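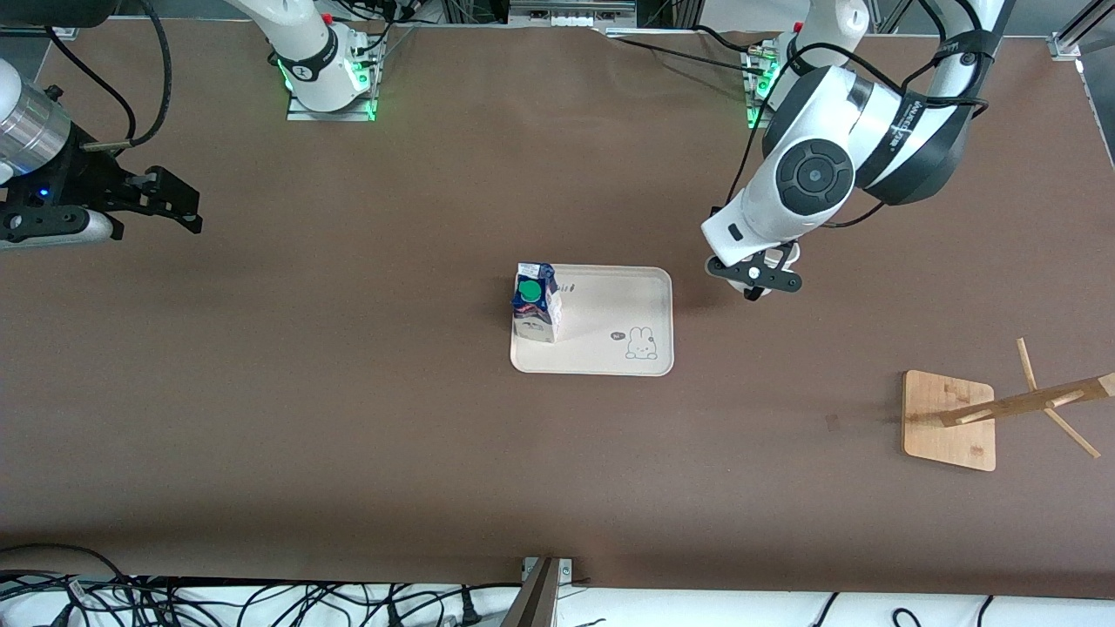
二 渡口

末班船是晚上的。赫里韦托·塔皮亚到的时候天已经黑透,雨斜着打,售票窗只剩一条缝。

“去温德科姆。一张。”

“单程?”

他愣了一下。单程。来回。这个问题他在火车上想了一路,没想出来。

“先单程吧。”

票是手写的,号码1318。他把票塞进大衣里袋,和那封信挨着。信是莱奥波尔多写的,字还是那样,往右边倒,像被风吹的。只有两行。房子要卖了。你要是还想要父亲的钟,就自己来拿。

没有落款。不需要。

候船室里一股湿羊毛味。长椅,一个睡着的男人,一个女人在剥橘子。她掰了一半递过来,他摇头,又接了。橘子很酸。

“回家?”女人问。

“算是吧。”

算是。他离开岛上那年二十二岁,莱奥波尔多·梅伦德斯站在码头上,没挥手。他们不是亲兄弟,姓都不一样,可是一张床上睡过五年,一双靴子轮着穿。莱奥波尔多的母亲死在冬天,第二天早上父亲就把他领回来了,往桌边一按,说,吃。就这样。后来父亲教他修钟,没教赫里韦托。赫里韦托手抖。

手抖,这事他记恨了好多年。

汽笛。人都站起来。

船舱里灯光发黄,他没坐,在甲板上站着,抓住栏杆。浪不大。岸上查韦斯旅馆的招牌越来越小,先是字没了,然后光也没了。他在想见了面说什么。你瘦了。你老了。钟呢。都不对。

吵架是为了钱。说起来丢人,为了一笔修船的钱。赫里韦托拿走了,说一个月还,去了塞姆堡,在那里开店,店倒了,又去了德罗尔基科,在人家仓库里记帐。钱后来寄了,晚了九年。汇款单退回来,上面一个字,不。

还是往右边倒。

橘子皮还在手里攥着。他扔进海里,看不见落在哪儿。

三 房子

码头上没人。他本来也没指望。

路比记得的短。坡也没那么陡,小时候觉得要爬半天,现在几步就到了教堂,再几步,墙,门,那棵无花果树。树还活着。楼下窗户亮着灯。

他在门口站了很久。雨小了,领子里全是水。敲还是不敲。他从前进这个门从来不用敲的。

门自己开了。

“你要站到早上啊。”莱奥波尔多说。

老了。真的老了,头发全白,一只眼睛浑着。围裙上有油。他转身往里走,不等人,拖鞋在石板上啪嗒啪嗒。赫里韦托跟进去,把门带上,门还是要往上提一下才关得严,手自己记得。

莱奥波尔多听见了那一声,没回头,肩膀动了动。

桌上有汤。两个碗。

“吃。”

他就坐下吃。豆子,咸肉,烫得要命。两个人都不说话,勺子碰碗。墙角那座钟走着,比他记忆里慢,或者是他自己快了。钟面裂过,有人补过,补得很细。底座上刻的还是那个数,1813,小时候他们用手指头去描,描得发亮。

“走得准吗?”他问。

“一天慢两分钟。”

“你修不好?”

“修得好。”莱奥波尔多掰面包,“不想修。他在的时候就慢两分钟。”

赫里韦托低头喝汤。喝得太急,呛了,咳得眼泪都出来。莱奥波尔多把水推过来。

“钱的事,”他说,等能说话了。

“别说钱。”

“我寄了。”

“我知道你寄了,我退的嘛。”

“为什么退?”

莱奥波尔多想了想。浑的那只眼睛对着灯,好的那只对着他。“你信里一句话都没写,”他说,“就一张单子。九年,一张单子。我要那个干什么。”

外面有狗叫,叫了几声停了。

赫里韦托想说他写过。写过好几封,写了撕。有一封都走到邮局了,在门口下起雨来,他就回去了,好像雨是个什么理由似的。这些他没说。他伸手去拿面包,手抖得厉害,面包掉进汤里,溅了一桌子。

莱奥波尔多看着那只手。

“还抖。”

“还抖。”

“他不是嫌你,”莱奥波尔多说,站起来找抹布,背对着他在柜子里翻,翻了半天,“他跟我说过的。他说你一坐到钟跟前就憋着气,他看着难受。就这个。”

抹布找到了。他擦桌子,擦得很慢,连没溅到的地方也擦。

“买房子的人哪天来?”赫里韦托问。

“早上。”

“明天早上?”

“早上。说是要拆了后面那间,放船。”他把抹布搭在椅背上,“楼上床铺好了。那张床。别的都卖了。”

“一张?”

“我睡椅子。这阵子都睡椅子,躺下喘不上气。”

赫里韦托没上楼。他把大衣脱下来挂在门后的钉子上,钉子也还在,然后拖了另一把椅子到炉子边上,挨着。莱奥波尔多瞪了他一眼,没吭声,往炉子里添了块柴。

钟敲了十一下。其时已经过了。

“单程票,”过了一会儿赫里韦托说,“我买的单程。”

“那你得再买一张。”

“嗯。”

“那个钟沉得很,你一个人搬不动的。”

“我晓得。”

“到时候得两个人抬,”莱奥波尔多说,眼睛已经闭上了,“到时候再说吧。灯,你把灯关一下。”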